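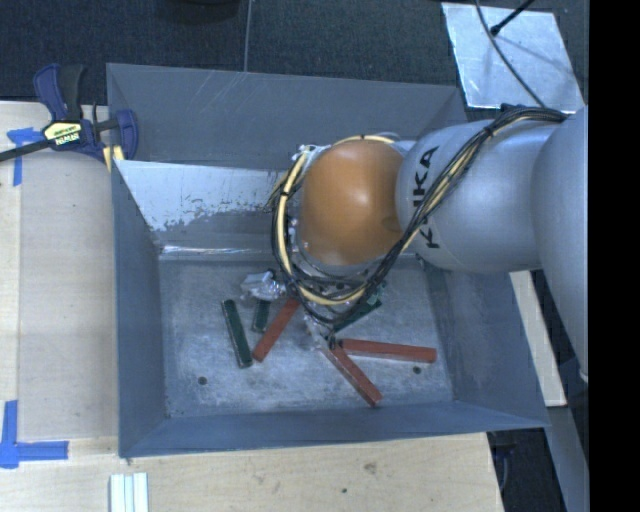
The bin, with the reds and the greens still in it.

Ovidiu Dobre had until six to empty the workroom and it was already past four. October, the light going. Boxes everywhere. The new people wanted the key through the door and the floor clear, they'd said it twice, once in writing.

He did the shelves first. Shelves were easy. Manuals in one box, Honberg catalogs in another, then the Honberg catalogs out again and into the trash, because who on earth. Tape. Where was the tape. Under the catalogs.

The blocks he left.

He'd been walking past that bin all day. Red ones, green ones, lying any old way on the gray metal, and the metal so scratched up you could of read it like a map. Marica used to. She was five, maybe, she'd lean over the edge with her feet off the ground and her finger going along a scratch. This is the river. This is the road to Pullavgate. This is where the bear lives.

There's no bear in Pullavgate, he told her.

There's one now.

Green was for houses. Red was for people, tall thin people, lying down because they were tired. She never stood anything up. He'd tried to show her once, build a tower like a normal kid, and she looked at him as if he'd spat on the table.

The phone went. Nelu Filip, with the van.

"I'm at Pritov."

"Why are you at Pritov?"

"There was a detour. Listen, how much is it? Is it a lot? The back doesn't close right."

"It's not a lot."

It was a lot. He looked at it and it was a lot.

"Twenty minutes," Nelu said, and hung up, so forty.

Desk drawers. Pens, a dried up glue stick, a receipt for 448 from Căpraru for something he couldn't now remember buying. He read it over by the window. Just a number and a stamp. 448 of his money and it hadn't left so much as a shape behind. He put it in his pocket. Then took it out, threw it away. Then the drawer itself came off its runners and he stood there holding it like a tray.

Move. Come on.

He was 62 and his back had opinions. He carried the manuals down, one flight, then the lamp, then the box marked MISC that was heavier than the manuals and rattled. Back up. The stairs smelled of somebody's onions. On the landing he stopped and breathed and pretended to be checking the label.

She'd called last night. It was morning where she was. She had a meeting, she was eating something while she talked, toast by the sound of it.

"So you're really giving it up, the room."

"It's a room."

"What about the blocks?"

He hadn't thought she'd remember. He'd said, what blocks, like an idiot, and she'd laughed with her mouth full and then someone was at her door and she had to go. Love you, eat something. Click.

What blocks.

Down again with the chair. Up again. Twenty to five. He wiped the tabletop with his sleeve, all along the pale wood, where there was a ring from a cup, and the ring stayed. Fine. Theirs now.

Then there was only the bin and what was in it and he couldn't put it off.

He reached in. The metal was cold on his wrist. He took a green one first, a long one that had been leaning there, and turned it over, and it was just a block. He didn't know what he'd expected. It weighed what it weighed. A house. He put it in the shoebox. He took a red one, a tired person, and put that in next to it, and then it didn't look right, so he laid it the other way, at a slant, half across. Better. Another green. He was slow about it. He had a van coming and a key to drop off and he was arranging houses in a shoebox.

What it would cost to mail a thing like that. A 1,000 miles of ocean and then some. They'd probably make him fill out a form, contents, value. What would you write for value?

A horn outside. Nelu, early for the first time in his life, double parked, waving out the window at nothing.

"Coming!" Ovidiu yelled, thought Nelu couldn't possibly hear.

He got the last red one in and the lid wouldn't go down flat. One corner stuck up. He pressed, it came up again. He pressed again and ran the tape round it, twice, three times, round the whole box, crooked, a big ugly belt of tape, and he bit it off with his teeth.

On the lid he wrote her name. Then, under it, small, because the pen was dying, PULLAVGATE.

The horn again.

He tucked the box under his arm and went to find the key, which was in his hand.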